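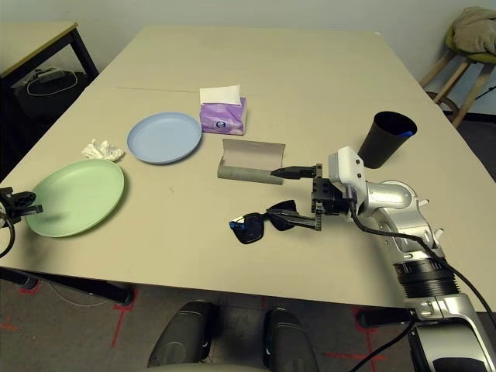 Table rules, bench 2, January

Went over the station rules with Cornel Matei before lunch. The Wenitz sheet dates from when we ran one arm, and half of it no longer fits. Rewriting as we go; what follows is what we agreed so far.

Floor tape. Red tape marks where people stop while the arms are enabled. If you need to reach in, disable first, then step over. Calling out "hold" doesn't count.

Layout. Only items on the task card go on the table. For the glasses task that means the case and the sunglasses, plus whatever clutter the card lists (plates, tissue box, cup). Case starts open. Anything swapped or added gets written down before the run, even a loose tissue.

Contact. A finger on the case is fine. A finger over a temple arm of the sunglasses is a stop-and-look: check what is under the gripper before closing or moving sideways. Cornel wants this as a hard rule for all eyewear. I'd leave it to the operator. Going with his version until Zurnenico is finished.

Idle arm. The arm not in use parks at its own side, gripper clear of the plates. Old sheet says nothing on this.

Cables. Check slack at the wrist through the full reach before the first run, again after any base move. Power strips stay under the tables.

Log. Runs up to 543 are under the old sheet, do not relabel them. New ones get "rev 2" in the notes field.

Still open: speed limit near the table edge, and whether Nondano needs its own card. Ask Roman group for their copy.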